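Riditz Institute of Hospitality and Household Studies
Textile Care and Linen Service, Unit 3
Handout: Folding and Storing Heavy Knitwear
Instructor: Consuelo Arroyo

Purpose of the unit

Students taking this unit have already completed the sessions on flat linen and woven shirts. Heavy knitwear calls for separate treatment. A knitted fabric is built from loops that shift under load, and a garment left on a hanger will lengthen under its own weight. Cable patterns add to the problem, as the crossed stitches draw the fabric in and make it thicker in some places than in others. A sweater of this type may weigh 700 grams, several times the weight of a dress shirt.

Work surface

A folding table is preferred. In guest rooms and private homes the bed is often the only surface large enough, and it is acceptable provided that it is clean and the cover is pulled smooth. Pillows should be moved toward the head of the bed before work begins. Students should check the surface for pins, jewelry and open zippers, all of which catch on loose stitches.

Laying out

The garment is spread with the body flat and the side seams straight. The fabric is moved with the whole hand, or supported from beneath. It should never be drawn into shape by the neckline or by one corner of the hem. Ribbed hems tend to gather and should be eased open before the first fold is made, otherwise the bunching is pressed into the finished stack. 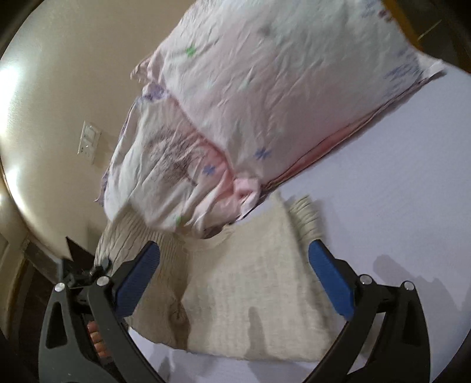 Figure 1. Cream cable-knit sweater laid out on a bed. The ribbed hem is bunched and has yet to be eased open.

Any knot or raised loop found at this stage is noted on the garment card. It is not to be cut. Small pulls may be worked back to the wrong side with a blunt needle; anything larger is referred to Mr. Pacheco in the mending room.

Folding

The garment is turned face down. Each side is brought in toward the center line, with the sleeve laid straight down over the body. The hem is then carried up to the shoulders in two folds – three for long garments. Edges are aligned by hand and the fold is not pressed with an iron.

Storage

Folded knitwear is stored flat, heaviest pieces at the bottom, with no stack exceeding 300 millimeters in height. Garments held for longer than 90 days are taken out, aired and refolded along different lines. Plastic covers are not used for wool.

Preparation for the practical

Each student should bring one heavy knitted garment, washed and fully dry. Pairs will be assigned by Younes Salem at the start of the session. The Lambert reader, chapter 3, should be read beforehand. Completed garment cards are handed in at the end of class.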